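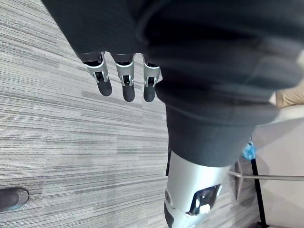

Photo: Wokura project, wrist camera

Last updated: September
3 min read

Wokura Takes Out the Trash - Project Report

I wanted a chore for my term project that everyone hates equally, so I picked the trash. Wokura is the humanoid I've been working on in our shared workshop, and the goal was simple to write down: open the small bin, get the bag out, carry it without dropping everything. I gave myself 10 weeks and used nearly all of them (mostly on the lid!).

The clothes were a project of their own. Loose fabric near moving joints makes me nervous, so I spent a whole Wednesday checking that the sleeves stayed clear of the fingers when the wrist turned.

My first plan had one arm doing everything, and it was a mess on paper before I ever ran it. Version 2 splits the work - the right hand takes the lid, and the left stays open and waits its turn. 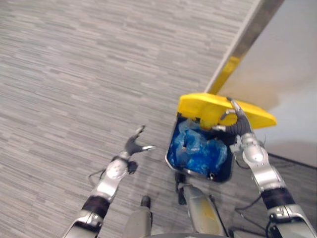

Right hand on the yellow lid, left hand standing by.

Grip force was the part I kept fiddling with. A lid is stiff, so you can squeeze it pretty hard and get away with it. A bag is thin and floppy and never the same shape twice, and my settings for one were useless for the other. I ended up saving 2 separate grip profiles and switching between them, with the bag one closing much more slowly. All together I logged around 125 practice grasps, and I still wish I had more with heavier bags.

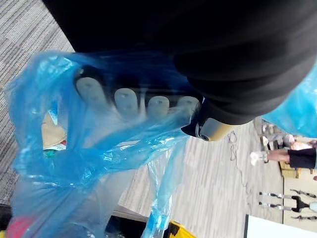 What I'd change

I'd start with the bag next time and leave the lid for later. I'd also write down my settings every single day, because I lost a good set in week three and had to find it all over again. Next on my list is putting a fresh bag in, and I have no idea yet how to get the thing open.

Related projects
- Roton: a desk fan that follows you
- Calach, the shelf-sorting arm
- Li line follower, part two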